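Lesezeit: 3 Minuten

Wir verwenden Cookies, um das Forum für dich zu verbessern. Einverstanden / Einstellungen

Lohnhersteller für Tabletten - Mindestmengen, Rüstkosten, Nerven

Zanele Modise schrieb:
Moin zusammen, wir sind ein kleiner Laden für Nahrungsergänzung und suchen einen neuen Lohnhersteller für eine Magnesiumtablette. Der bisherige hat uns im Januar mitgeteilt, dass er sich künftig auf "strategische Partner" konzentriert. Wir sind wohl taktisch.
Angefragt habe ich bei Prinel und Turkadgate. Prinel will mindestens 100 kg Pressmasse pro Charge, Turkadgate würde auch 15 kg machen, verlangt dafür aber Rüstkosten, bei denen ich kurz das Fenster öffnen musste. Erfahrungen?

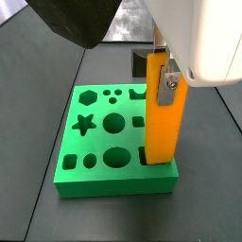 Wichtig wäre mir noch, dass der Blister gleich mit im Haus gemacht wird. Ich habe keine Lust, Bulkware durchs Land zu fahren und hinterher drei Parteien am Telefon zu haben, die sich gegenseitig die Bruchtabletten schenken.

pmabaso schrieb:
Prinel. Waren bei uns teuer und pünktlich. Turkadgate kenne ich nur vom Messestand, der Kaffee war gut.

Bongani_P schrieb:
Muss ich widersprechen. Prinel ist pünktlich, solange man nichts ändert. Wir haben einmal das Trennmittel gewechselt, gleiche Spezifikation, anderer Lieferant, und danach haben wir acht Wochen lang Formulare ausgetauscht. Bei Turkadgate ruft man die Produktionsleitung an und hat am selben Tag eine Antwort. Manchmal sogar die richtige.

pmabaso schrieb:
Acht Wochen Formulare nennt man Änderungskontrolle, Bongani. Dafür bezahlst du die.

Bongani_P schrieb:
Ich weiß, wie man das nennt. Ich weiß auch, was mein Vertrieb dazu gesagt hat, und das schreibe ich hier nicht hin.

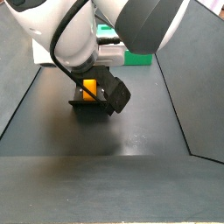 Zurück zur Frage: Bei den Rüstkosten würde ich nachhaken, was genau drin ist. Bei uns standen die Formatteile für den Blister komplett im ersten Angebot, obwohl das Format längst vorhanden war. Nach einer höflichen Mail waren sie weg. Nach einer unhöflichen auch noch die Hälfte der Reinigung.

Anel Mtshali schrieb:
Werft mal Lekota in den Ring. Die pressen auch kleine Chargen, verpackt wird allerdings bei Galtel, also genau das, was Zanele nicht will. Ging bei uns trotzdem gut. Der Vertrag regelt, wer ab welcher Rampe haftet, und seitdem streiten die beiden ohne mich.
@Zanele: Wie viele Packungen brauchst du überhaupt? Und hast du Fließeigenschaften von der Mischung? Magnesium kann beim Pressen ziemlich zickig sein, je nach Salz.

Zanele Modise schrieb:
2.000 Packungen zum Start. Es ist Citrat. Fließdaten hat der alte Hersteller, und der rückt sie nur gegen "Bearbeitungsaufwand" heraus. Siehe oben, taktisch.

Busisiwe Ngcobo schrieb:
Dann schau in den alten Vertrag, Abschnitt geistiges Eigentum oder Technologietransfer. Wenn die Rezeptur von euch kam, habt ihr gute Karten. Kam sie von denen, fangt ihr bei null an, und dann reden wir über Probepressungen und nicht über Rüstkosten.
Bei 2.000 Packungen sehe ich Prinel übrigens nicht. Da stehst du im Plan immer hinter jemandem, der größer ist, Pünktlichkeit hin oder her.

pmabaso schrieb:
Das stimmt leider. Wir waren damals der Größere.
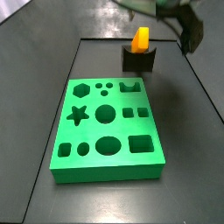
Grüner Block mit ausgesparten Formen auf dunkelgrauer Tischplatte

Zanele Modise schrieb:
Danke euch. Vertrag liegt jetzt auf dem Tisch, die Rezeptur ist unsere, steht in Anlage 3. Ich frage bei Turkadgate nach einer Aufschlüsselung und bei Lekota nach der Rampe. Die höfliche Mail zuerst.

Newsletter abonnieren und keine Diskussion verpassen

Kontakt | Impressum | Datenschutz | Nach oben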